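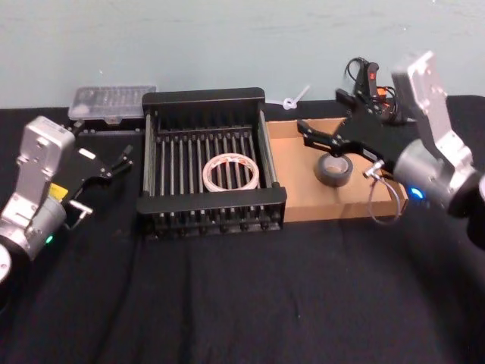

The two arms over the dish rack and the cardboard tray, on the back table at Corkside.

Search the magazine Enter keyword Go

Filed under: Makers at Work, Robots

Damilola Adeyemi wants to talk about tape. I had come to Corkside, the shared workshop where she rents a bench, expecting to hear about motors, and we did get there in the end, but first she had to tell me why a roll of tape makes such a good thing to practice on.

"It's round, it's got a hole in it, and you can pick it up a couple of different ways," she says. "And if you drop it, so what? I started with coffee mugs. I don't recommend mugs!"

She and her bench neighbor, Nizar Khalaf, have spent 18 months of evenings on a two-armed machine they call Lerka. The clear tape goes in the rack, the gray duct tape goes in the tray, and the idea is for the arms to move things between the two without a person stepping in.

Nizar looks after the grippers, and he is the first to admit he has remade the fingers more often than he needed to. "The first set was solid and much too heavy," he tells me. "So I started cutting slots in them, and then I liked how the slots looked, and I suppose I kept going." The wiring on the right-hand one is still his sore spot. He means to tidy those cables every time he comes in, and then there is something more interesting to do (there always is, at Corkside).

Their budget for this year was $320, and most of it went on connectors and a power supply. The black cloth came out of Damilola's sewing cupboard. She likes a plain dark background, and it keeps small screws from rolling off onto the floor, where she used to spend a good part of each evening on her knees with a flashlight.

I asked how well it works. On a good night, Damilola says, they get nine clean transfers before something needs adjusting. The duct tape is the easier of the two. The clear roll is harder to judge lying flat across the rods, and she has been known to talk to it.

"I say please," she says. "Nizar thinks I'm joking."

They hope to show Lerka at the next members' evening, if the left arm behaves.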